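Masking specular highlights before clutter segmentation

Taltuto's default floor model treats any bright blob as a foreground candidate. On matt surfaces this works. On glossy tile it produces false detections wherever a ceiling light is reflected, and white paper makes matters worse, as both classes saturate at nearly the same level. The steps below add a highlight mask between the rectifier and the segmenter.

1. Load the clip and fix the exposure. Open the sequence in Stirnton and switch off auto gain. Set the working range to frames 946 to 1079.
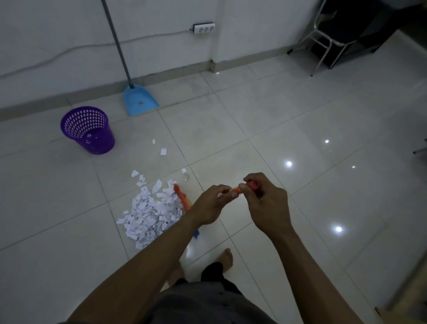
2. Fit the floor plane. Use the grout lines as the input to the fit and exclude anything above the skirting. If the fit drifts, lower the line threshold to 100 and run it again.

3. Build the mask. A reflection moves across the tiles as the head moves; a scrap of paper stays fixed in floor coordinates. Warp each frame to the plane, then compare bright regions over the whole range. Regions that slide are written to the mask — everything else is passed through.

4. Exclude the hands and forearms. Run the body mask first. Otherwise moving fingers are classed as sliding regions and the mask grows over them.
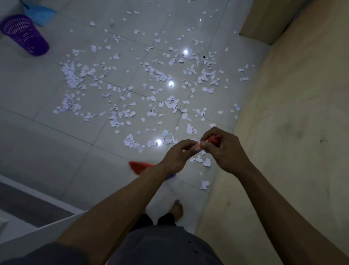 5. Set the minimum region size. Torn paper gives a long tail of very small regions, and the default limit drops most of them. Set min_area to 4 and raise max_regions to 3256.

6. Export. Save the mask in Cassim format and point the planner at it with the floor_mask key. Pindasow reads the same file, but only after a restart.

Known issue: a scrap lying under a reflection is lost until the highlight moves off it. Keep the last valid label for that cell.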